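Werimura Community Kitchen – progress report, second half of the grant
2019-01-02

Hi Dayana,

Happy new year, and thank you for letting me send this in as a letter again instead of the form. I did try the form. It wanted me to put the whole cooking club under "outputs" and I got grumpy and closed it.

Where we are

We're up to 16 regular cooks, which is where I told you in June I hoped we'd be by spring, so I'm pretty pleased with myself. The evening group is still the biggest. The morning group got off to a slow start (the bus from Hemer was rerouted and it took people a while to work out the new stop) but it has picked up since the clinic started handing out our flyer.

We've served almost 70 people at the shared suppers so far. Some of those came once, ate, said thank you and haven't been back, and I've decided I'm fine with that. Others have joined the club afterward, which was the idea when we wrote the application. The bean stew night was the best attended by a mile. The fish night was not, and I'm still finding smoked paprika in places it shouldn't be.

What we've been teaching

The first block was basics: knife skills, rice, beans, eggs, a decent soup out of whatever's left in the fridge. I'd planned to move on to bread after that, but the group asked for more on shopping and planning, so I swapped them around. Good call on their part! We did a whole session on reading unit prices at the Cortés market and people got really into it, comparing oats and canned tomatoes and arguing about whether the big bag is worth it if you live alone. (It depends on whether you own a jar with a lid that fits. I lost my flour to moths that same week, so I had opinions.)

Bread is now in the next block. Bartosz Zieliński has agreed to teach it, and he's already sent me a rye recipe that takes two days and uses every bowl we own. I've asked him to start with flatbread.

The recipe booklet

This is the part that's behind. We have the recipes, and most have been tested at least twice, but turning "cook it till it looks right" into something a stranger can follow is a lot more work than I'd guessed. My own lentil soup has gone through four drafts. I keep forgetting to say when the salt goes in.

The plan is still a short printed booklet in large type, with metric and cup measures side by side. I got a quote from the print shop in Skekstead and it fits inside what's left on that line, as long as we stick to black ink inside and color on the cover only. I'd like to do that, and I'll send you the proof before anything gets printed.

Money

We're a little under on ingredients, mostly thanks to the squash donations in the fall (so much squash). We're a little over on travel, because I paid bus fares for the morning group while the route was being sorted out. I should have asked you first – sorry. If you're okay with it, I'd like to move the leftover ingredients money across to cover the fares and leave everything else where it is. The receipts are in the envelope, in date order this time.

Things I'd do differently

I'd start the suppers earlier in the evening. Parents with small kids kept leaving before dessert, and then the rest of us had to eat it, which was no hardship but wasn't fair. I'd also stop writing the sign-up sheet by hand. My handwriting has cost us at least one phone number that I know of, and I felt awful about it.

Coming up, by topic

1. Flatbread and simple yeast doughs, with Bartosz leading and me washing up.

2. Lunches you can carry. Requested by the evening group, who are tired of sandwiches.

3. One-pot cooking on an electric range: soups, grains and braises, with plenty of time spent on simmering and on picking the right burner for the pot. 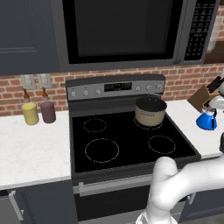
4. Cooking for one without eating the same thing all week. I'll be teaching this one and learning it too.

Could you let me know about the travel money when you get a minute? And you're welcome at any of the suppers, of course. I'll make the lentil soup, draft five.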